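April 13, 2021

I moved to the flat in Sturnham last August, and only now my desk corner looks how I wanted. The table is light wood, so I keep few things on it: the plant with its big leaves and the lamp.
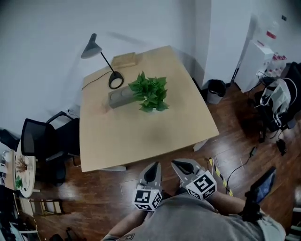
How often do I water the plant? When the top of the soil feels dry to my finger, and less in winter.

The lamp I bought in Valside, after looking for a long time.
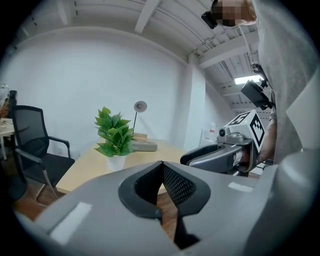

It was 394 crowns, more than I planned, but the light is soft for reading. Next I want to find a shelf.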